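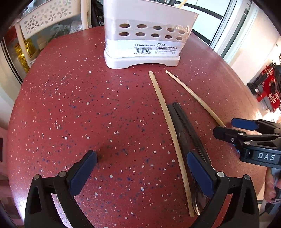

Chopsticks, holder and two grippers on the red table.

I have had the Grevora hand-held gripper kit on hire for most of September, and since a few people asked what I thought of it, I'm writing it up before it goes back. I paid for the hire myself.

The kit is a pair of grippers that you hold and work by squeezing. Each one has two black fingers with dark blue rubber pads on the inside of the tips, and a camera that looks down over the fingers. You do a job with them, the camera records it, and the recordings go off to train a robot arm. Grevora sell the pair outright as well, but I went for the monthly hire at 331, with a 600 deposit that comes back if nothing is broken.

It arrived in one box. Charging leads were in there, along with a printed guide of four pages and a spare set of pads. The guide is fine up to the part about pairing the left and right units, where it skips a step. You have to switch the left one on first and wait for the light before you touch the right. I lost an evening to that. Ľubica Tóth on their support desk sorted it out by email the next morning and said the guide would be corrected.

The job I picked was putting cutlery into a holder. I wanted something with thin parts, as thin parts are what my old clamp from Nostisano could never manage. Chopsticks are hard. They lie flat, they roll when you nudge them, and there is very little to get hold of. With the Grevora pads I could pick one up cleanly if I came in square to it and kept the tips just above the table before closing. Coming in at a slant, it slid out nearly every time.

The black-handled utensil was easier to grip but harder to turn. The metal end is the heavy one, so it swings down as soon as you lift. I ended up holding it nearer the head.

Thư Hà took the second gripper for the two-handed runs. She is left-handed and found the handle comfortable, which I had wondered about. Her complaint was the weight. After half an hour her wrist ached, and mine did too. We did 131 runs over the month and kept 51 of them. The rest had a dropped stick, a bad start or one of us talking about lunch and forgetting to press stop.

Good points: the pads grip well and wipe clean with a damp cloth. The finger joints had no play in them at the end of the month. Files copied over without any trouble, and the names make sense.

Less good: the squeeze is stiff for small hands. The carry case is extra. The stop button is too close to the start button, and I pressed the wrong one more than once. The battery is all right for a morning but you will want to charge over lunch.

I would hire it again for a set job with a clear end to it. I wouldn't buy it at the current price, mainly as Lungu have a lighter one due and I'd like to try that first. If you only want to record one-handed work, ask for a single unit. They do hire them out singly, it just isn't on the website.

The box goes back to the Asdale depot tomorrow. Still waiting to hear which courier.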